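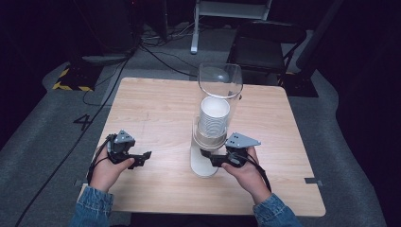
On 14th September a list member wrote:

> We are switching the break tables at the Clidton building from loose sleeves of paper cups to the clear upright holders, and I have a few questions before I order more. Ours came with no instructions.
>
> 1. How full do you fill the tube? If I push in a whole sleeve the bottom cups jam together and people end up pulling out two or three at a time.
>
> 2. Does the base need to be fixed to the table? Ours slides when somebody bumps it. The tables are wood and I would prefer not to drill or glue.
>
> 3. What do you clean the tube with? The first one I bought has already gone cloudy.
>
> We go through nearly 800 cups a month, so I don't want to change the cups themselves if I can help it. They are plain white paper from Bronovport, the small size.

Answering all of this to the list, as the same questions came up in August and I don't think they were ever written down in one place. We have had the clear tubes on our tables since the spring.

HOW FULL

Ours take 40 cups comfortably. More will go in, but then the stack gets tight and you have the problem you describe. I stop when there is still some tube showing above the top cup. That also leaves room to get your fingers in when you straighten the stack.

Sleeves from the carton are usually packed tight. Take the plastic off, hold the stack loosely on its side and roll it back and forth a few times on a clean surface before loading. You will feel the cups let go of each other. If a few at one end stay stuck, pull them off and twist them apart by hand. Crushed rims go in the recycling. One bent rim in the middle of a stack is enough to hold up everything around it.

Bronovport cups are fine for this. We used the Erkora ones for a while and they have a thicker rim, so fewer fit in the same height of tube. They came loose a little more easily. I went back to Bronovport on price.

Whichever you buy, don't mix the two in one tube. The sides have a slightly different slope and they wedge.

WHICH TABLE

We use plain light wood tables with square tops, and the tube goes in the middle. Near the edge it gets knocked by sleeves and bags. In the middle everybody can reach it, and there is space on all sides to set a cup down. If your tables are long ones, two short stacks will serve people better than one tall one.

FIXING THE BASE

No drilling. Clean the spot first with a damp cloth, dry it, then set the base down and press on it on opposite sides. Any rocking means either grit under the rim or a base that isn't quite flat. Look along the edge at table height. A dark line under one side is a gap, and a small one doesn't matter as long as nothing moves when you press. The white oval kind has a flat flange all the way round, with a low step above it, so the edge is easy to check and easy to wipe.
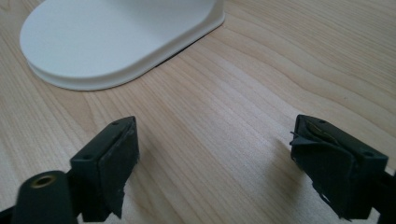

IF IT STILL SLIDES

Thin shelf liner, the rubbery open-weave type, cut a little smaller than the base so it doesn't show. I bought a roll from Shehata and have used very little of it. Lift the base and rinse the liner when you wipe the table, otherwise it holds coffee and leaves a mark on the wood.

I tried double-sided tape on one table. It held well and took some of the finish with it when I removed it, so I wouldn't do that again. Removable putty was better but gets soft in hot weather.

CLEANING THE TUBE

Warm water, a drop of dish soap, a soft bottle brush, and let it dry upside down on a towel overnight. Put no cups back in until the inside is completely dry. The cloudiness on yours may be from the dishwasher or from a glass spray with ammonia in it. Either one will do it to some plastics and as far as I know it doesn't come back.

I do ours every second Friday after people have left. The base only needs a wipe.

One question back to you: do your tubes have a rolled rim at the top or a straight cut edge? I need 3 more for the upstairs tables and the supplier page only shows them from the side. If you still have the part number from the box, please post it.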